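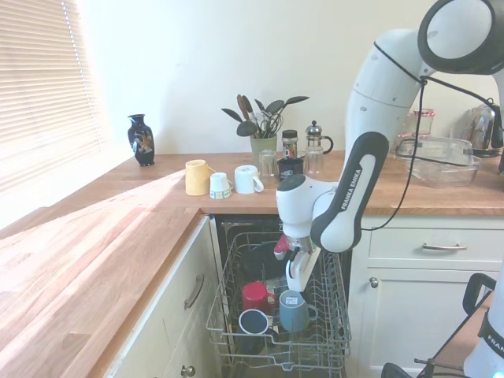
Mugs in the lower rack of the dishwasher.

Filed under: Bikes, Maintenance
19 November 2020 | 4 comments | Print | E-mail this

Chain wear on the Garemley, second chain

The Garemley has now used up its second chain, so I have a second set of measurements to put beside the first. The bike is a steel hybrid with a nine-speed cassette, full mudguards and a rear rack. I use it for the ride to work and for shopping, in all weathers, on tarmac and one stretch of canal path.

The first chain was the Trendik that came with the bike. I oiled it when it squeaked and did not measure it until April, by which time the gauge dropped straight through on the 0.75 side. The cassette had worn with it. A new chain skipped on the two smallest sprockets under load and I had to buy a cassette as well.

The second chain was an Uibo, middle of their range, fitted with the new cassette on the same day. I measured it every 300 miles in the same three places, marked with paint on the outer plates. Gauges of the drop-in type read roller wear as well as pin wear, so I also laid a steel rule along the chain under light tension and counted off 24 half-links, which should span 12 inches from pin centre to pin centre.

At 1,000 miles the rule showed no growth I could read with any confidence. After that it went faster. I put this down to the canal path, where the surface was relaid with limestone dust over the summer. The dust sticks to wet oil and makes a grey paste on the jockey wheels. I changed to a wax-based lube at that point, so the later figures are not a fair comparison with the early ones.

The chain came off last night at one sixteenth of an inch over the foot, or 0.5 per cent. The cassette looks fine and a new chain runs on it without skipping. The big chainring has slight hooking on the leading teeth but I will leave it.

Oi-ling Tai asked under the last post whether I take the chain off to clean it. I do, using the quick link, and shake it in a jar of white spirit. It then hangs in the shed for a day before going back on. The Preser link pliers are still in one piece after a good deal of use, although the plastic has come off one handle.

The replacement is another Uibo, same model, and it will have wax from the start. I will fit it with the same number of links as the old one and measure at the same intervals. The rear brake blocks are next.

Tags: chain, cassette, commuting, tools
Share (2) | Older post | Newer post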